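What's Inside a Computer, Anyway?
Pillell Kids' Pages – 25 April 2004

A desktop computer is mostly a metal box with air in it. Grown-ups don't like to hear this, having paid for the whole box. But take off the side panel (switch off and unplug first, and get the owner's permission, in that order) and there's plenty of elbow room. The part that does the thinking is the processor, or CPU. It's a flat thing with a shiny metal lid.

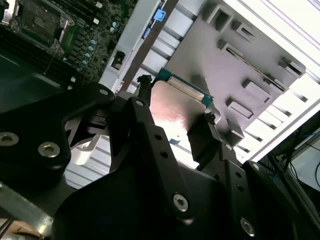
A CPU and its silvery lid, ready for its close-up.

The lid spreads out heat. Thinking makes a chip hot, which may be your excuse during math tests. On the other side are the contacts, where the chip meets the rest of the computer. Keep your fingers off those. They have never once been improved by jam.

The CPU sits in a socket on the motherboard, a big board that passes messages between
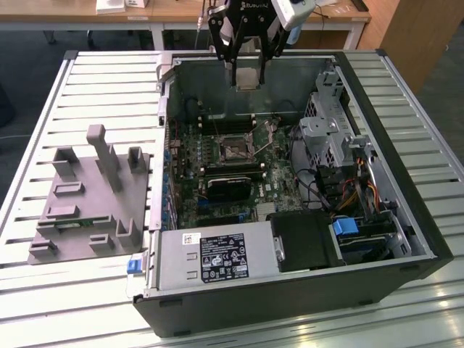
all the other parts. Memory goes in long, thin slots. It holds what the computer is busy with right now and forgets it when the power goes off, a bit like you and your chores.

Power comes from a box of its own, called the power supply. It takes electricity from the wall and turns it into the kind the parts can use. Never open that box, even if you're very curious and own a screwdriver.
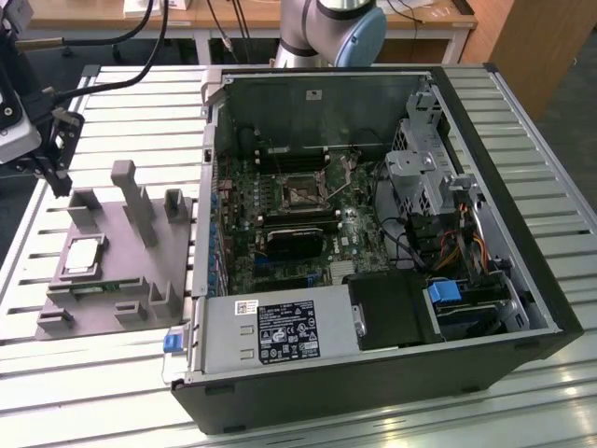
Wires carry the power to wherever it's needed. They look like spaghetti, but the colors mean something. In this computer you can find orange, yellow and red ones bundled together. Yellow usually carries 12 volts, red carries 5, and orange carries 3.3. So now you can read spaghetti.

Next time: fans, and why they hum.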